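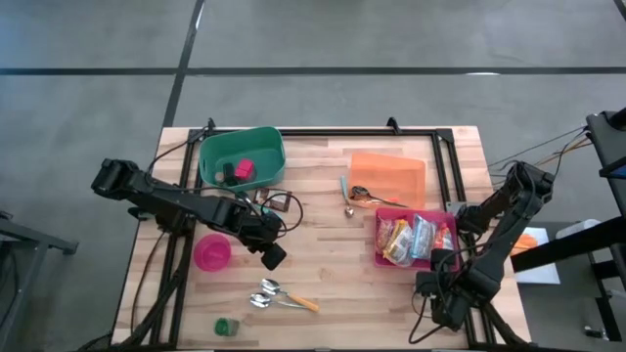
Butcher block

Butcher block is a form of solid wood surface made by gluing strips of timber side by side under pressure. It is used for worktops, workbenches, tables and chopping boards. The name comes from the heavy blocks on which meat was cut in butchers' shops, although most butcher block sold today is much thinner and is never used for that purpose.

Construction

There are 2 main types. In edge-grain block, long strips are laid with their narrow sides facing upwards, so that the grain runs along the length of the surface. In end-grain block, short pieces stand upright and the cut ends form the top, giving a pattern of small squares or rectangles. End-grain block is harder wearing and closes up again after light knife cuts, but it takes longer to make and costs more. A third type, sometimes called flat-grain or face-grain, shows the wide side of each board. It marks easily and is mostly found in furniture.

Strips may run the full length of the piece or be made up of shorter lengths joined end to end, often with finger joints. Full-length strips are usually dearer, as they need longer boards with few knots.

Timber

Maple, beech, oak and birch are common choices. Maple and beech have a close grain and a pale colour, and are preferred where food is prepared. Oak has a more open grain and can stain black where wet iron is left standing on it. Walnut is used for its dark colour, either alone or in bands between paler woods.

Movement and fixing

Wood swells in damp air and shrinks in dry air, mainly across the grain. A wide top must therefore be fixed so that it can move a little. Slotted brackets or oversized screw holes are the usual methods. Tops fixed too tightly may split or bow. New tops are normally left in the room where they will be used for 2 or 3 days before fitting, laid flat with air reaching both faces.

Finish and care

Surfaces used for food are commonly treated with mineral oil, or with a mixture of oil and beeswax, which must be renewed from time to time. Hardwax oil and varnish last longer and are suited to desks and benches. Both faces should be given the same finish, as an untreated underside takes up moisture more quickly and may cause cupping.

Scratches and shallow burns can be sanded out. Coarse paper is used first where the damage is deep, followed by finer grades up to about 400 grit on oiled tops. Standing water should be wiped away promptly, especially near sinks and along joints.

Regional production

In the Clatden district, block tops were first made from offcuts left by the flooring trade. The Sasel works there produced beech tops for school workshops, and later supplied kitchen fitters. Production of end-grain boards at Clatden ended in 2000, while edge-grain tops continued to be made.

See also

Chopping board
Finger joint
Workbench

Page last edited 29 Nov 2025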